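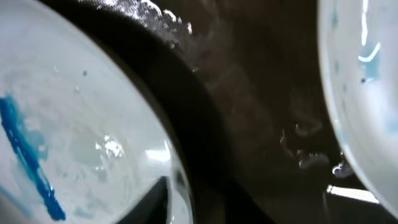 Progress report to the Wainwright fund
Project: Low-cost two-arm cells for wet cleaning tasks
Prepared by Ruth Hulme, Riltberg
Period ending November

1. Status

Work package 2 (gripper and camera comparison) is on schedule. Work package 3 (controller comparison) started one month late, after the second Hondow controller was returned for a firmware fault. The revised plan was agreed with Phyllis Marsden and needs no change to the budget.

2. Test task

Both arms are mounted on a shared base rail. The task is to pick up a sponge, wet it in a tray of dyed water and wipe dye from white tableware. Dye gives a direct reading of what has been missed. A thin smear along the inside of a plate rim is the hardest case, as the finger pads have to follow the curve without touching the plate.

Each configuration is run 100 times. A run passes if no color is left on the ware and the sponge is back in its tray. 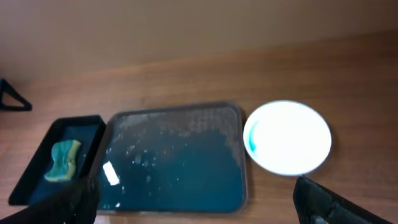

3. Gripper results

Two sets of finger pads were compared on the same arms, with the same controller settings.

Smooth pads: 68 passes
Textured pads: 83 passes

Most failures with the smooth pads were slips during the wipe, when the sponge turned between the fingers. The textured pads held better but are slower to rinse, and dye stays in the pattern. Przemysław Głowacki is testing a coarser pattern from Nullero that should drain more easily. Pad wear was not measured in this period.
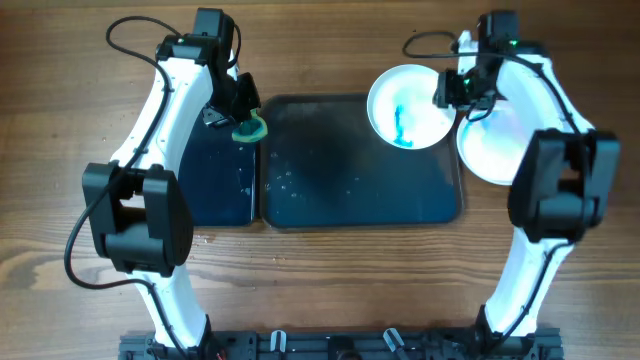

Cable routing was also reviewed. The loop at the top of each arm has to be long enough for full wrist rotation, and on early runs it crossed the view of the overhead camera. Trevor Rowbotham has shortened both loops – the remaining overlap is small and is left in the data.

4. Camera results

The overhead camera is reliable for locating trays and bowls but loses the work whenever an arm passes over it. The wrist cameras keep the rim in view at close range. Their weak points are glare from wet white plastic and from plates, and splashes near the lens. Lowering the exposure recovered detail on the plates at the cost of the darker trays.
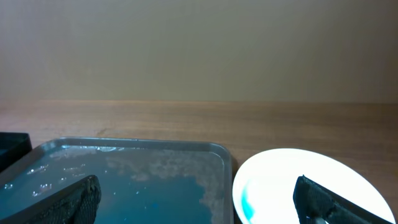

With the fingers spread wide, the wrist view still takes in enough of the tray and the plate to plan the next move, so a wider lens will not be bought. The money set aside for it will go to spare pads.

5. Next period

Complete the controller comparison, with up to 3 settings per controller.
Repeat the textured pad runs with the Nullero pattern.
Fix a standard exposure for the wrist cameras.

Cyril Whitlock will circulate the run logs separately. A decision on the second controller license is requested before the next review.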